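The certification entry for the Koubek set appeared at 09:40 on 2020-08-07, and Orhun Erdem copied it into the Unon tracker. Model suffix K2. Panel diagonal not stated. Rated input, 199 watts.

He compared it with the spring filing. The power board was the same. The tuner was different, and the applicant was no longer Koubek. It was Starkora.

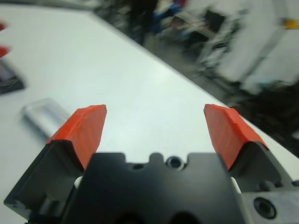
Hafþór Hafþórsson wrote back that an applicant change meant a license sale, and that a license sale meant the smaller panel was dead. He had seen it with two other brands. He advised Orhun to publish nothing before Listico had a price.

Orhun set the draft to private and ran the retail query again. It returned 1,414 rows, 10 of them televisions, none with the suffix. He scheduled the query to repeat every 100 seconds and left the window open while he ate.

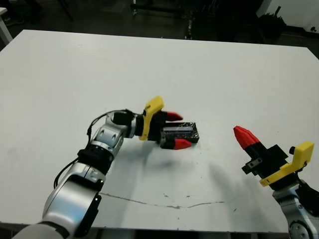 At 13:12 the row count went up by one. The new row had a stand, a remote and a wall bracket listed as included, and no price. The seller field read Koubek.

He checked the filing again. Starkora was still the applicant. He typed both names into the draft, put a question mark after the second, and sent the link to Hafþór, who opened it and did not reply.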